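Home | About | Archive | Contact

Print this post | E-mail this post

September
Posted by Ingvar Brøndum

My son is eight months old and I had not bought a pair of pants since before he was born. The two pairs I lived in both had a hole in the left knee, from crawling around after him on the hall floor. My wife mentioned it twice. Then I wore one of them to a dinner at my boss's house, and I noticed it when I sat down.

So I took a Saturday-type errand list and put myself on it. I used to be a 34 waist. I asked for a 38 at Gillik, the store by the bus station, and it fit with no room left over. I bought two pairs in the same color so I wouldn't have to think about it again. I also bought socks, nine pairs, and threw out every old one when I got home. 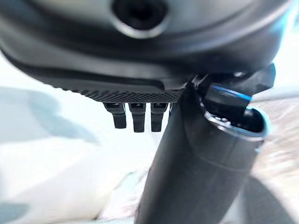
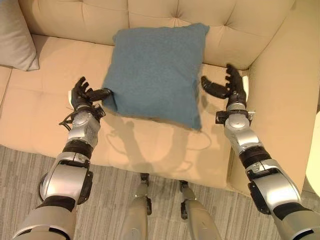
The blue-teal cushion on the cream couch.

The haircut was harder. My regular barber, Urrutia, closes at five and I get home at six. For most of the summer I trimmed the sides myself over the sink and left the back alone. I finally asked my wife to take the baby at lunch on a day I was working from home, and I walked over. It took 25 minutes. He asked if I had been sick.

What has helped most is getting up before the baby does. I shower at 5:30, shave every other day, and put on real clothes even if I'm not leaving the house. If he wakes up early, the shave is what gets skipped. I keep a clean shirt on the hook behind the bathroom door and I don't put it on until after his breakfast. Oatmeal does not come out of dark cotton very well.

I still need shoes. The ones I have were resoled once and the heel is going again. Dredolport has a place that does repairs by mail, and I may try that before I spend money on a new pair. My brother used them for his boots and got them back in nine days.

Print this post | E-mail this post

Older | Newer | Top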